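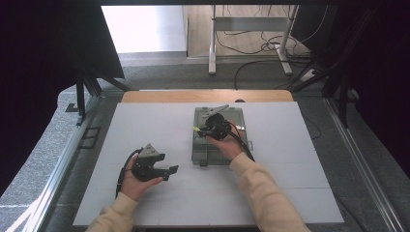 Equipment planning for hand-held gripper stations

Equipment planning for hand-held gripper stations is the process of choosing, pricing and scheduling the purchase of the items needed to record manual tasks with grippers carried in a person's hands. The recordings are used to train robot arms. Because no arm is needed while recording, a station costs less than a robot cell, but its budget is spread over many small items and is easier to underestimate.

Contents
1 Scope
2 Main cost items
3 Budgeting
4 Site planning
5 Purchasing schedule
6 Example: Gillstead
7 Criticism
8 See also

Scope

A station normally consists of a pair of hand-held grippers, a table with a plain work surface, one or more cameras, cabling, a recording computer and a supply of objects to be handled. The operator holds one gripper in each hand and works over the table. Storage cases, kitchen items, small tools and packaging are common task objects. Robot arms, safety fencing and floor anchors belong to a separate budget and are usually bought later, if at all.

Main cost items

Grippers are the largest single cost at most sites. They are sold singly or in pairs. Buyers compare jaw opening, weight, cable type and the price of replacement fingers. Fingertips wear faster than any other part and are treated as a consumable. Weight matters more than it does for a gripper mounted on an arm, as the operator carries it through a full session.

Work surfaces are inexpensive. A white board laid over an ordinary table is a common choice, and panels can be replaced one at a time when scratched. Aluminum rail is often used for supports and is bought by length, with brackets and fasteners priced separately. First-time buyers often leave the brackets out of the estimate.

Cables, power strips, stands and curtains are grouped as fittings. Curtains are used to control light and to keep the background the same between sessions. Spare cables are usually ordered with the grippers, as some models use a connector that general suppliers do not stock.

Computing and storage costs depend on the number of cameras and the length of time recordings are kept. Storage is commonly paid for monthly and appears as an operating cost.

Budgeting

Most plans divide spending into three parts: capital items, consumables and labor. Labor includes the operators and the person who checks the recordings. Over a full year it normally exceeds the price of the equipment, and plans that list equipment alone give a poor picture of the total.

A reserve is held for breakage. Some buyers set it as a share of the gripper price, while others simply buy one spare pair for a group of stations. The second method is easier to track but ties up money in parts that may go out of date.

Leasing is available for grippers and computers. It is rarely used for tables and rail, which keep their usefulness between projects.

Site planning

A station needs clear space on all sides of the table for the operator, stands and cables. Carpeted office space is acceptable where the stands are stable. Cable routes are planned before delivery so that the operator's feet stay clear of them. Power is drawn from ordinary wall circuits, although sites with many stations may need an additional circuit.

Purchasing schedule

Grippers have the longest lead time and are ordered first. Tables and rail follow, so that the surface can be set up and measured before the cameras arrive. Task objects are bought last, once the list of tasks has been agreed. Buying them early often leads to waste.

Example: Gillstead

The Gillstead site was planned for 8 stations. Two suppliers, Mandia and Jutitz, were asked for quotations. Jutitz offered the lower price per pair, but its quotation left out cables and spare fingers. With these added, the Mandia offer came to $3,778 per station and was accepted in February. The order included 20 sets of replacement fingers. Recording software was licensed separately under the name Saber, with one license for each station.

Criticism

Some planners argue that pricing by station hides the real cost and prefer a price per usable hour of recording. Others object that usable hours cannot be known before work begins, and that the figure changes with the difficulty of the tasks.

See also

Total cost of ownership
End effector
Capital budgeting

This page was last edited on September 20, 2026.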